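The Sandwich Station at the Back of the Shop 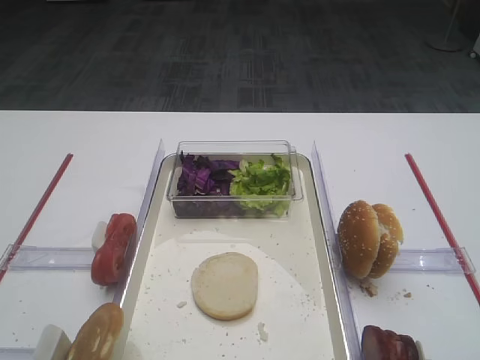 Kiran Sengar wanted to build something that would make lunch. That was the whole plan when she signed up for a bench at Wondum, the shared workshop where she now spends most of her evenings. She repairs dental equipment for a living and had never programmed a robot.

The arm came secondhand from a member named Gordon Landry, who had used it to sort screws and got bored with it. It reaches far enough to cover a tabletop and can lift a full coffee mug, barely. Sengar paid him $101 for it and spent the first month getting the joints to stop drifting.

"I thought the arm would be the hard part," she says. "The arm was fine once I replaced two belts. The food was the hard part."

Bread was the worst of it. A bun half lying flat gives a gripper very little to hold, and early on the machine pressed buns into the table or tore the edges off. Her fix was to store the ingredients on edge. She put clear acrylic dividers on both sides of the tray, with a lane outside each one, and set small white blocks in the lanes. The bun halves and the tomato slices stand up, and the gripper comes down and pinches them across the thin side. Only the bottom bun starts out flat, on paper in the middle of the tray.

The thin red rods mark the outer edges of the lanes. Ritu Malhotra, who has the next bench over, suggested them after watching Sengar knock the same divider out of place for a week. Malhotra cut the acrylic too, on the shop's laser, and charged her in sandwiches.

Cabbage and lettuce share one container at the back. The arm takes a pinch from the left for purple and from the right for green. How much it gets is a matter of luck. Some sandwiches come out mostly salad.

Sengar calls the project Unari and keeps a paper log of every run. In January the station made 19 sandwiches that held together when picked up. She doesn't count the ones where the tomato slid out. A run takes long enough that Landry usually goes to check his mail while his is being made.

Crumbs are a running problem. They build up in the lanes and tilt whatever is standing there, and a tilted bun means a missed grab. She brushes the table down between runs and is working on a slotted floor for the lanes so the crumbs can drop through.

Sauce will have to wait. She tried a squeeze bottle once, clamped to the wrist, and spent the next evening cleaning mustard out of a connector. Malhotra has offered to print a pump housing. Sengar says she'll take her up on it after the floor is done.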